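Dosage de la levure sèche : cuillère doseuse ou balance ?
Forum Boulange maison > Technique > Pesée et mesures
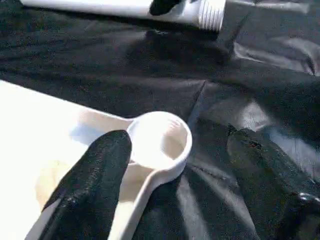
tlaxdal
Bonjour à tous. Je reprends une recette de pain de mie de Mivov, donnée en volumes pour la levure et le sel, en grammes pour le reste. Farine : 300 g. Levure sèche instantanée : 1 cuillère à café rase. Ma balance de cuisine affiche au gramme près et je n'ai aucune confiance dans ce qu'elle indique sous 5 g. Sur trois fournées, avec la même farine et le même pétrissage, la première pousse a duré 64 minutes, puis nettement plus, puis nettement moins. Je soupçonne le dosage de la levure. Vaut-il mieux rester à la cuillère ou investir dans une balance au centième ?
Tove Laxdal

petrin_lu
Une cuillère à café doseuse fait 5 ml. En levure instantanée, on tombe sur 3 g, parfois un peu plus si la boîte a été secouée. La densité apparente varie selon la granulométrie et le tassement. Si tu plonges la cuillère dans la boîte, tu tasses contre la paroi. Si tu verses à partir du sachet et que tu arases avec un dos de couteau, la dispersion baisse beaucoup.
Cela dit, avant d'accuser la levure : température de la pâte en fin de pétrissage ?

tlaxdal
Pas mesurée. La cuisine était à 21 °C pour la première fournée. Je n'ai pas noté pour les autres.

petrin_lu
Alors on ne peut rien conclure. Deux ou trois degrés d'écart sur la pâte suffisent à expliquer ce que tu décris. L'erreur de la cuillère vient loin derrière.

W.Lo
Pas d'accord avec la hiérarchie. Sur 300 g de farine, 3 g de levure font 1 %. Une erreur de 0,5 g représente donc un sixième de la dose, et cela se voit sur le temps de pousse. La température compte aussi, personne ne le conteste, mais on ne règle pas une variable en laissant flotter l'autre. Balance au centième, portée maximale de quelques centaines de grammes, masse d'étalonnage fournie. On pèse la levure et le sel dessus, la farine et l'eau sur la grosse.
Wen-hsiung Lo

petrin_lu
0,5 g d'erreur à la cuillère arasée, c'est beaucoup. As-tu des mesures ?

W.Lo
Oui. En septembre j'ai fait une série de pesées avec la même boîte entamée, cuillère plongée puis arasée, puis cuillère remplie en pluie. La première méthode donne systématiquement plus lourd. À l'intérieur d'une même méthode, l'écart est faible, je te l'accorde. C'est le changement de méthode d'une fournée à l'autre qui fait les dégâts.

petrin_lu
Donc une méthode constante suffit, et on est d'accord.

W.Lo
Pour refaire son propre pain, oui. Pour suivre la recette d'un tiers, non : on ignore comment l'auteur remplissait sa cuillère.

jircombe
Deux remarques de matériel.
1. Les cuillères doseuses ne sont pas toutes justes. Vérification : poser la cuillère sur la balance, faire la tare, remplir d'eau à ras. 5 ml d'eau pèsent 5 g à très peu près. Attention au ménisque, qui peut fausser vers le haut. Avec une balance au gramme, verser dix cuillères dans un verre et diviser.
2. Une cuillère à café de table n'est pas une cuillère doseuse. Le volume dépend du modèle et le bord n'est pas plan, donc arasage impossible.

tlaxdal
Merci. La balance au gramme pourrait-elle servir pour la levure si je passe par une dilution ? J'avais pensé à délayer 10 g dans 100 g d'eau et à prélever la fraction voulue.

jircombe
Ça marche, c'est la méthode classique pour les très petites doses. Il faut remuer juste avant de prélever, la levure sédimente. Utiliser tout de suite et déduire l'eau prélevée de l'eau de la recette. Pour 3 g de levure : 33 g de suspension, dont 30 g d'eau. Le reste est perdu ou passe dans une autre pâte le jour même.

W.Lo
Perdre 7 g de levure à chaque pain pour éviter une balance de poche, je trouve l'arbitrage discutable.

petrin_lu
Pour une fois je suis d'accord. Au passage, le sel pose le même problème en pire : fin ou gros, la masse d'une cuillère change franchement. Le sel se pèse.

tlaxdal
Bilan après une fournée supplémentaire, le 27 octobre 2019. Cuillère contrôlée à l'eau comme indiqué par jircombe : conforme. Levure versée en pluie et arasée, sel pesé, pâte à 25 °C en sortie de pétrissage. Mie régulière, pousse plus longue que la première fois. J'ai commandé une balance au centième chez Tavell, je referai la comparaison avec les deux méthodes.

petrin_lu
Note aussi la température de l'eau et celle de la farine, sinon tu ne pourras pas reproduire les 25 °C.

W.Lo
Et la date d'ouverture de la boîte de levure. Conservée au frigo, fermée ?

tlaxdal
Au placard, pliée avec une pince.

W.Lo
Alors commence par changer de boîte.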